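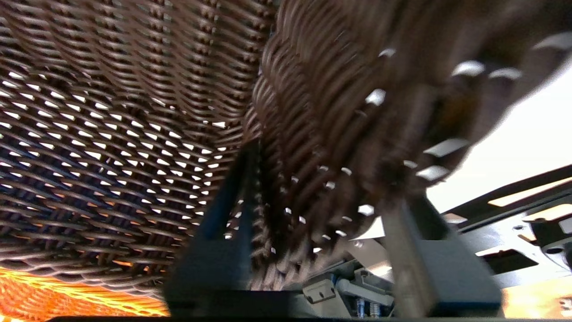
Abdelkrim El-Sayed has been mending baskets for 33 years, the last few of them from a narrow shop on Peven Street. When I visited on 8th June he had a stack of repairs by the door and the kettle on.

Most of his work is household stuff. "Bread baskets, fruit baskets, the thing your gran kept her wool in," he said. "People bring them in because the rim has gone. The weave will often outlast it."

An open weave is harder to fix than a close one, he told me. With a close weave you can tuck a new strand in behind its neighbours and it won't show. "If you can see daylight through the side, you'll see the repair as well. The gaps have to match or your eye goes straight to it."

He soaks his cane in a laundry tub out the back and buys it by the coil from a supplier called Jirkine. His record book is up to 1,141 jobs. I asked whether he charges by the hour. He doesn't - he looks at the basket, names a price and sticks to it, even when he gets it wrong. "I had a hamper that took me 2 weeks. I'd quoted for an afternoon."

For looking after wicker at home, his advice was short. Keep it away from the heater. Brush the dust out with an old paintbrush, the softer the better. Don't carry a full basket by the rim.

"And use it," he said. "I see lovely ones that have sat on top of a cupboard for years, and they're as brittle as toast."

He had a handle to finish before closing, so I left him to it.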